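Evetex is looking for participants - shoe handling sessions

We need people who can tidy, pair and place shoes at a table, in a calm way and with care.
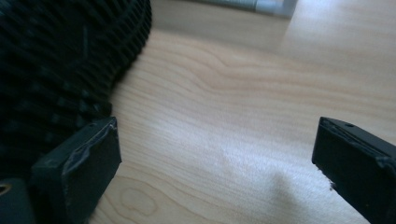

One session takes 2 hours and you may come to 5 sessions in total. Experience is not necessary. Please wear short sleeves or roll them up.
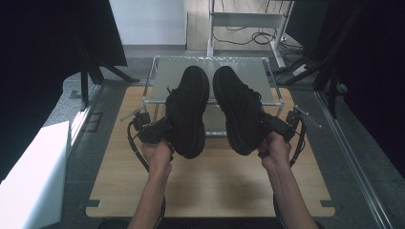 A pair of black sneakers held over the board

Every participant works with both hands and repeats the same small tasks many times, so patience is important.
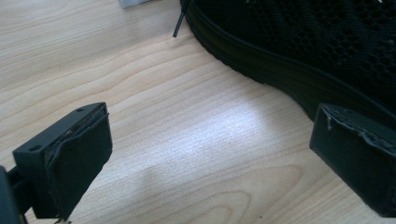 Payment is made after your last session. We ask you to look at the laces before you put a shoe down. A lace end that lies out on the wood, next to the sole, should be tucked in first.

To apply, write a few lines to Hüsnü Kozan at Evetex before October 19, 2026.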